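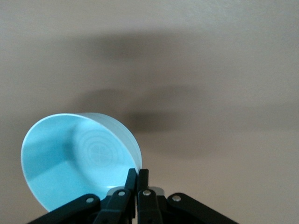

How Governments Try to Share Wealth More Fairly

Brilldale Learning Library – Money and Government for Young Readers

Some people have a great deal of money, and others have very little. The difference between them is called the wealth gap. Every country has one. In some countries the gap is wide, and in others it is narrow. Governments have argued for a long time over how wide it should be and what they should do to change it.

What is wealth?

Wealth is everything a person owns, minus what that person owes. A house, a savings account and a share of a company all count as wealth. A loan that must be paid back is taken away from the total. Wealth is different from income, the money a person receives for working or from other sources over a week, a month or a year.

A story about two towns

To see how a wealth gap works, think about an island with two towns, Kater and Tosel. The island uses coins for money. In Kater, many families own shops and boats. A family there earns 600 coins a month. In Tosel, most people work for someone else, and a family earns 346 coins a month.

Food costs the same in both towns. After buying what they need, the Kater families have coins left over. They can save them, or use them to buy another boat and earn more. The Tosel families have few coins left. After many years, the Kater families own much more than the Tosel families, even if everyone has worked hard.

What can the island's government do?

Collect taxes. A tax is money that people and companies must pay to the government. The island could ask every family to pay 10 coins out of each 100 they earn. It could also ask families with higher earnings to pay a larger part, such as 20 coins out of each 100. The second kind is called a progressive tax.

Pay for public services. Tax money can be used to build schools, clinics and roads. These are open to families in both towns.

Make rules for companies. Suppose one large company, Kokkonen, owns every fish market on the island. It could raise its prices, and shoppers would have nowhere else to go. The government can pass a law that stops one company from controlling all the markets.

Set a minimum wage. This is the lowest pay that a worker may legally be given for an hour of work.

Why do people disagree?

Some people believe that a government should do a great deal to close the gap. They say that children should have a fair start wherever they are born. Others believe that a government should do less. They say that high taxes and strict rules may discourage people from opening new businesses – and new businesses create jobs.

Leaders sometimes change their plans. When shops are busy and jobs are easy to find, a government may add new rules. When business slows down, it may remove some of them or wait before adding more.

Words to know

Economy: all the making, buying and selling that takes place in a country.
Income: money that a person receives.
Progressive tax: a tax that takes a larger part of higher incomes.
Wealth: what a person owns, minus what the person owes.

Page last reviewed March 22, 2024.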